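What Makes a Fruit a Fruit?

Written by Felicja Laskowska for the Ploseck Children's Science Pages
Reading level: 8 to 11

The word "fruit" has two meanings. In the kitchen, a fruit is a sweet part of a plant that people eat as a snack or a pudding. In botany, the study of plants, a fruit is the part of a flowering plant that holds the seeds. The two meanings often agree. An orange is a fruit in both. A tomato is a fruit in botany and is usually treated as a vegetable in the kitchen.

This page uses the botany meaning. Words in the word list at the end are explained there again.

From flower to fruit

Most fruits begin inside a flower. At the base of the flower is a small chamber called the ovary. Inside the ovary are tiny parts called ovules. When pollen of the right kind reaches the flower, the ovules can start to grow into seeds. The wall of the ovary then grows as well, and becomes the fruit.

The fruit does two jobs. It protects the seeds while they are developing, and it helps to move them away from the parent plant. A seedling that grows directly underneath its parent has to share light and water with it. Many fruits are soft, sweet and brightly coloured when ripe. Animals eat them, walk or fly somewhere else, and leave the seeds behind in their droppings.
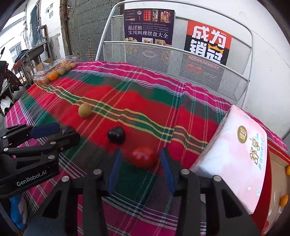

Botanists sort fleshy fruits into types by looking at what is inside. Colour is not a reliable guide, and neither is size. Two fruits of the same shape can belong to different types, and a fruit has to be cut open before its parts can be compared. The four types explained on this page are the berry, the drupe, the pome and the hesperidium.

The berry

A berry has a thin skin, soft flesh all the way through, and seeds inside the flesh. It grows from one ovary. A tomato fits this rule, so a tomato is a berry. So is a grape.

If you cut a tomato across the middle, you will see hollow spaces called chambers. Each chamber is filled with seeds in a wet jelly. Small tomatoes often have two chambers. Large ones may have many more.

A strawberry is not a berry in botany, although it has the word in its name. The red part grows from the base of the flower, and the little specks on the outside are the true fruits. Each speck has one seed in it.

The drupe

A drupe has a thin skin, a layer of flesh, and a hard stone in the middle. The seed is inside the stone. Plums, cherries, peaches and olives are all drupes.

The shine on a plum comes from its smooth skin. Many plums also carry a thin, pale layer of wax called bloom, which helps to keep water in. Bloom is easily rubbed off by handling, and a plum looks darker and glossier without it.

The pome

Apples, pears and quinces are pomes. The part we eat grows mostly from the base of the flower, which swells up around the ovary. The ovary itself becomes the core, with the pips inside.

An Asian pear is a pome too. It is usually round, and its flesh is crisp and holds a lot of juice. The skin is often covered with small dots called lenticels. These are tiny openings that let gases pass in and out. The fruit is still alive after picking, and it continues to take in oxygen.

The hesperidium

Oranges, lemons, limes and tangerines belong to a type with a long name: hesperidium (say "hess-per-ID-ee-um"). It is a special kind of berry with a thick peel.

The peel has two layers. The outer layer is coloured and contains tiny pockets of scented oil. When you bend a piece of peel, some of the pockets burst and the smell is released. The inner layer is white and spongy, and is called the pith. Inside the pith are the segments, and each segment is packed with small juice sacs. 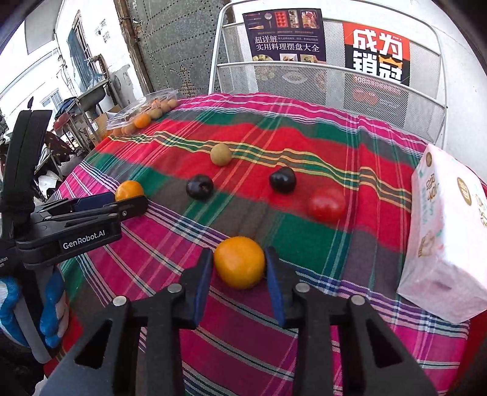

A large orange, with a tomato and two dark plums among the fruit behind it.

Try it: a fruit sorting table

You will need:
One orange or tangerine
One plum
One apple or pear
One tomato
A chopping board
A knife, used by an adult
Paper and a pencil

1. Wash and dry the fruits.
2. Draw a chart with four columns. Label them: skin, flesh, seeds, type.
3. Ask an adult to cut each fruit in half across the middle. The plum must be cut around its stone.
4. Look at one fruit at a time. Write down whether the skin is thick or thin.
5. Press the flesh gently with a fingertip. Write down whether it is soft or crisp.
6. Find the seeds. Record whether they are in jelly, in a core, in a stone or between the juice sacs. If there are no seeds, write "none found".
7. Use your notes to decide the type.

Some oranges and tangerines have been bred to have no seeds. They are still fruits, as they grow from the ovary of a flower in the same way.

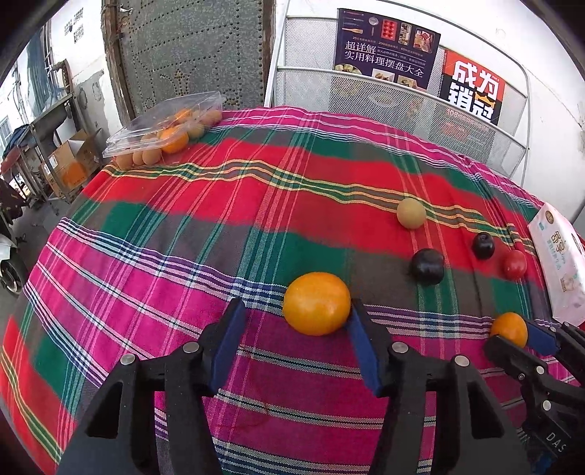
Botanists compare fruits in pairs when they want to find small differences, and you can do the same. Choose two of one kind and write down everything that is not the same about them. Plants do not make exact copies. The two plums here are both dark purple-black, yet one is larger than the other. A fruit's size depends on how much water and sunlight the plant received, how many other fruits were growing on it, and when the fruit was picked. Place your pair side by side, measure the distance around each one with a piece of string, and add the results to your chart.

Word list

Bloom: a thin, waxy layer on the skin of some fruits.
Lenticel: a tiny opening in the skin that lets gases through.
Ovary: the part of a flower that grows into a fruit.
Ovule: a tiny part inside the ovary that can become a seed.
Pith: the white, spongy layer under the coloured peel of an orange.

Text checked by Henryk Jasińska. Last updated March 13, 2023.
Next page: Why Leaves Change Colour in November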